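Warkik simulation gallery: the week the gripper wouldn't let go

Welcome back to the gallery! The Warkik runs at our Drelladthorpe lab gave us a wonderfully stubborn fault this time, and we had a great time chasing it. Hanne Hviid wrote the task scripts, Grethe Lauritsen went through the logs, and the rest of us crowded the screen and made guesses (mostly bad ones).

The job is simple on paper. The arm reaches down to a small black box on the white table, closes, lifts, carries it over and lets go. We ran it 2,289 times in simulation, and in 135 of those the release command went out, the log said "open", and the box stayed stuck to the fingers all the way home.

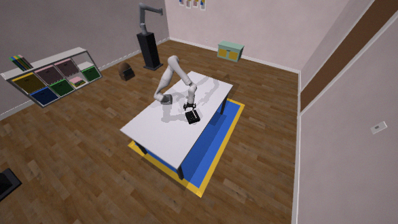

Grethe's first idea was friction, so she dropped it in steps and reran everything overnight. No change at all! Then Hanne lined up the timestamps and spotted the pattern: every bad run had a contact warning about 700 milliseconds before release. The solver was still holding an old grasp constraint after the fingers had been told to open, and the box just went along for the ride.

The fix went in on 2022-09-30. Release now clears the constraint first and waits for a fresh contact check before the arm is allowed to move off. If the check fails, the arm holds position and raises a fault, and we love that part, as the old version would happily swing home with a load it thought it had put down. We replayed 82 of the bad runs with the new build and they all released cleanly. The remaining ones are queued up, and Hanne will add her notes to this page when they finish.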